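Foam blocks for a toddler, worth it?

Grulidlow
2022-04-08
Semar wants 30 dollars for a foam set. Seems steep — it's foam.

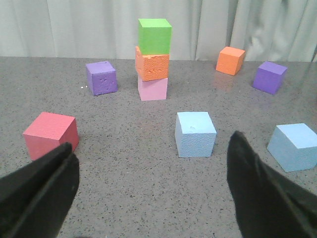 And I don't buy the "learning" claims on the box. Blocks are blocks.

Cabello
Disagree. Ours got two years of daily use.

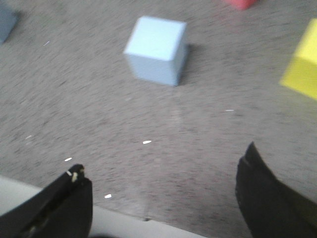 Wood lasts longer, I'll grant you. But a light blue foam cube on carpet is one I can step on at night without yelling.

Grulidlow
Two years, and no bite marks? Doubt it.

Mikel
Buy used. Mine cost 8.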